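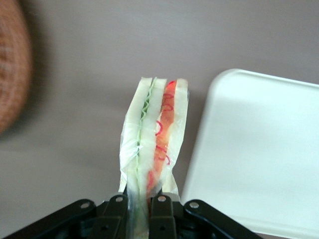
La pinza Custeo lleva ya unas semanas en nuestra mesa de pruebas, y toca contar qué se lleva uno a casa por 779 euros. Dolan, que la distribuye aquí, la vende como kit de iniciación: dos dedos negros de punta redondeada, sus brazos articulados, una cámara pequeña para la muñeca y un manual traducido con más entusiasmo que gramática. El brazo se compra aparte, detalle que el folleto menciona en la página diez. Para empezar elegimos el sándwich de juguete, con su lechuga en zigzag y envuelto en un plástico semitransparente y arrugado, que es justo lo que un vendedor jamás trae a una demostración. Los vendedores traen cubos. De madera, a ser posible, y con las aristas recién lijadas.

Ita Lynch preparó una tanda de 100 intentos, siempre el mismo sándwich y la misma mesa, cambiando solo el ángulo de entrada. Falló 10. Casi todos los fallos fueron del envoltorio: el dedo pellizca un pliegue suelto, el programa anuncia «objeto sujeto» con mucha seguridad y el almuerzo se queda donde estaba. Con la fuerza al mínimo resbala; un punto más arriba agarra bien y el pan de mentira recupera la forma. Entre esos dos valores no hay nada, y lo echamos de menos.

El montaje merece un párrafo aparte. Siv Ljungberg tardó una tarde, de la cual una buena parte se fue en buscar un tornillo que el manual da por incluido. No lo estaba. Dolan lo mandó sin discutir, junto con un segundo manual — idéntico al primero.

El programa, Cloltari, se instala a la primera y se cierra solo de vez en cuando, por lo general al guardar. La calibración es rápida y la vista desde la muñeca ayuda mucho a corregir el agarre. La alternativa más evidente es la Grurnmont, con dedos intercambiables y sensor de fuerza de verdad, pero sale por unos 1000 euros y la lista de espera llega hasta julio.

Para un taller o un aula, la Custeo nos parece una compra razonable, siempre que alguien tenga paciencia y una caja de tornillos propia. Para una línea de envasado, no. La unidad de préstamo se queda con nosotros hasta que acabe diciembre de 2018; los socios que quieran probarla pueden apuntarse en la hoja de la entrada. Traed vuestros propios objetos, mejor si vienen mal envueltos.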